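Section 4. Comparing gripper fingers on a low glass table

4.1 Purpose

This section sets out how the two-arm Flindeck unit is to be used when comparing one set of gripper fingers with another. It applies to units fitted with the Jamby controller, software build 353 or later. Operators who have not completed Section 3 (Arm set-up and homing) should do so before going further.

4.2 Before starting

1. Place the unit facing the long side of the table. Both grippers must be able to reach the front edge without either arm being fully stretched.

2. Leave household goods on the table where they stand. The comparison is intended for ordinary surroundings, and a cleared table gives results that cannot be set against earlier ones.

3. Select the small item to be grasped. Keys are preferred, as they lie flat and offer the fingers very little height.

4. Check that the cable along each arm moves freely from the gripper to the shoulder.

5. Open the head view and the wrist view on the controller and confirm that both are live.

CAUTION: Do not press the fingertips down on glass. Set the contact limit to level 3 before the first approach. Higher levels are reserved for wooden and metal surfaces.

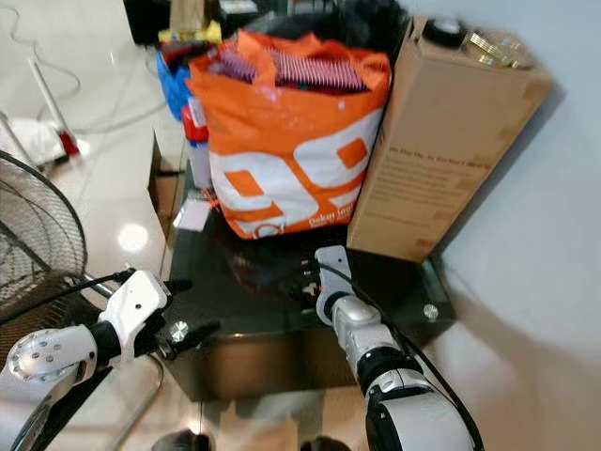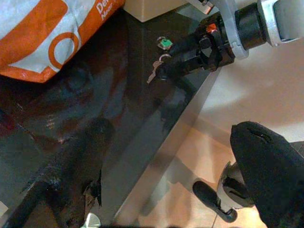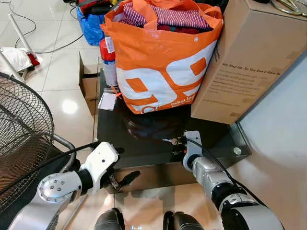

Figure 4-1. Grippers at the glass-topped table: head view (first and third), wrist view (second).

4.3 Running the comparison

6. Bring one gripper to the item from the side, with the fingers open. Use the wrist view of the other arm to judge the gap between the fingertips and the item.

7. Close the fingers at the slow setting. Lift, hold and return the item to the table.

8. Repeat until 9 attempts have been entered for the finger set, then fit the second set and begin again from step 4.

9. Record each attempt as held, slipped or missed. Remarks on the state of the fingertips go in the last column.

NOTE: A dark, polished top gives strong reflections. The Zalar depth setting may read a reflected finger as a second object. If this happens, switch depth off and work from the colour view alone - the comparison remains valid, but the change must be entered on the sheet.

NOTE: Soft bags and tall boxes near the item may shift if touched by the forearm. Stop the arm and enter the attempt as void.

4.4 Returning results

Completed sheets are sent to Qistina Sopacua, with a copy to Prasetyo Wijaya where a finger set is to be withdrawn. The reference set issued in August 2018 holds 3,096 attempts and should be used for all comparisons until a new one is released. For replacement fingers, see Section 7.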